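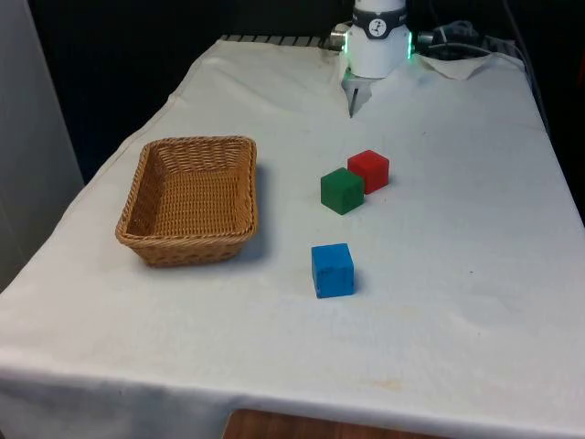 Wednesday, bench 2, Flernville

OK, I finally wrote down the reset rules, because we keep doing it three different ways (me included!). Basket goes on the left, empty. Red, green and blue cubes in the middle, and hands off the table before anybody touches the pendant. Arm parks high at the back, fingers pointing down.

New one from the Hendricks checklist: if the cloth gets tugged, stop and redo the whole layout, don't just nudge a cube. I threw out 2 of 28 runs over that, grr.

Still need to ask Jimach about the speed cap. Cable check before lunch.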